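Prorkura dish cell, sink station, simulation build 138
Pre-run inspection checklist with comments
Inspector: Vilja Laaksonen
Second check: Telmo Barrios
Date: 28 March 2023

1. Scene loads with no missing meshes. OK
2. Joint limits match the arm data sheet. OK
3. Emergency stop key halts motion in the simulator. OK
Comment: Tested twice, once at rest and once during a reach.

4. Target marker and sink layout. OK with comment
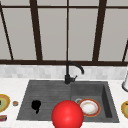
The target marker has to be switched on before any manual jog and switched off before recording. Telmo ran the jog from the operator view. With the red sphere in front of the sink, it hides the lower left part of the plate in the basin, so the operator should check a second view before going down. Marker size is still at the default. Vikas Bisht has the request to make it smaller.

5. Keep-out zone around the faucet. OK
Comment: Zone covers base, lever and spout. It was redrawn in December after the faucet model was changed. Do not edit it by hand.

6. Collision shapes on basin walls. FAIL, then OK
Comment: Back wall shape was missing in the first load. Reloaded from the Valderrama library and repeated the check. Log entry 2438.

7. Approach height over the basin. OK 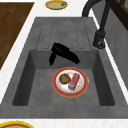 Item 7. Gripper above and behind the red-rimmed plate, no contact. Two items on the plate.

Comment: Jog speed stays at 12 percent for any move below the rim. Pierina Ferraro asked for this to be locked in the config. Not done yet.

8. Gripper opens and closes on command. OK
9. Contact force limit set and saved. OK
Comment: Value did not survive a restart last time. Restarted once today and it held.

10. Log storage has free space. OK
11. Run sheet 2995 signed by both checkers. Open
Comment: Waiting on Telmo.

Open items go to Meenakshi Lodhi. Repeat items 5 to 7 after any change to the sink model.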